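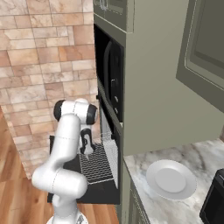

Marek Brabec asked whether the Indley dishwasher can go straight on to its main programme after fitting. It cannot. Run it once empty first, as set out in this section, so that any water left over from factory testing is flushed out and the softener has a chance to fill.

4. First use

4.1 Before you start

Check that the water tap under the sink is fully open and that the drain hose is not bent behind the cabinet. Take out the packing strips from both baskets. The small bag taped inside the upper basket holds the salt funnel and the hardness test strip. Keep the funnel.

4.2 Setting the water hardness

1. Dip the test strip in cold tap water for one second and shake it.
2. Wait one minute, then compare the strip with the chart inside the back cover.
3. Press and hold Programme until the display shows H and a number.
4. Press Start to step through the levels. Stop at the level given in the chart.
5. Switch off. The setting is stored.

Note: if you move house, or your water company changes its supply, test again.

4.3 Filling the salt container

1. Remove the lower basket and unscrew the cap in the floor of the tub.
2. First time only: fill the container with water.
3. Put in the funnel and add dishwasher salt until the container is full. Water will run out as you pour.
4. Wipe the thread clean and screw the cap down hard.
5. Run Rinse at once.

Caution: never put detergent in the salt container. It ruins the softener and is not covered by the guarantee.

4.4 Choosing a programme

Eco 50 – everyday plates, glasses and cutlery.
Intensive 64 – pans, roasting dishes and dried-on food.
Rinse – a short cold rinse for dishes that will wait until the evening.

Scrape off bones, skin and scales before loading. Do not rinse plates under the tap first.
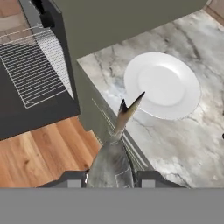 Paweena Hemmin wrote in September that her tub still smelt of fish the morning after an Eco wash, and that cleaning the filter cured it. We have added her method to the steps below.

4.5 Cleaning the filter

1. Turn the filter to the left and lift it out.
2. Pull the fine mesh away from the cup.
3. Wash both under warm water with a soft brush and a drop of washing-up liquid.
4. Feel round the sump for bones or broken glass. Wear a glove.
5. Refit the filter and turn it to the right until it clicks.
6. If the smell stays, run Intensive 64 empty with a cup of white vinegar standing in the upper basket.

Caution: do not run the machine without the filter. Scraps will reach the pump.

Go on to section 5 for loading the baskets.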